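Kustach Pull-On Work Apron and Cloth Set, Black

I've been selling kitchen and workshop textiles out of the Ledesma shop long enough to know which things come back and which don't, and this set doesn't come back. People buy one, then they write to me in September asking for another for a sister or a son who just moved out. So I keep plenty on the shelf!

What you get

One bib apron and 4 wiping cloths, all in the same black. The cloths are soft from the first day (I hate a stiff cloth, you end up pushing the water around) and they're big enough to fold twice and still cover your hand. The apron ties at the back and has one wide pocket. I asked Kustach for a second pocket and they said no, so one pocket it is.

Why I like black

White cloths look lovely for a week. After that you're bleaching them, and I gave up bleach years ago. Black hides coffee, it hides beet juice, and it hides whatever my husband does with the bike chain. It does show flour — if you bake every day, the oatmeal color from Rander might suit you better, and I carry that one too.

Washing

Warm wash, with other dark things. They shrink a little the first time, so don't panic. Skip the fabric softener or they stop soaking anything up. I tumble mine on low for 30 minutes and hang them the rest of the way. Trudy Sutcliffe, who packs the orders here, irons hers, and I have told her what I think of that.

Using the cloths

I keep one by the sink and one for the big stuff: tubs, basins, the outside of the stove. They drape well and crumple down small, so you can get into a curve without a hard corner of hem scratching along behind.

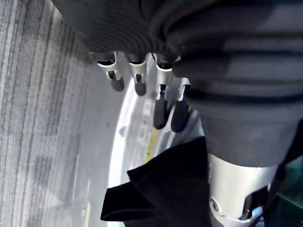 Sizes and price

The apron comes in regular and long. Long adds 4 inches at the bottom, and if you're tall or you splash, get the long. The full set is $23 either way. Extra cloths are sold singly, and they fit the Trorkel rail if you already have one on your wall.

Orders in before noon go out the same afternoon. Write to me if you're stuck between sizes, I answer everything myself.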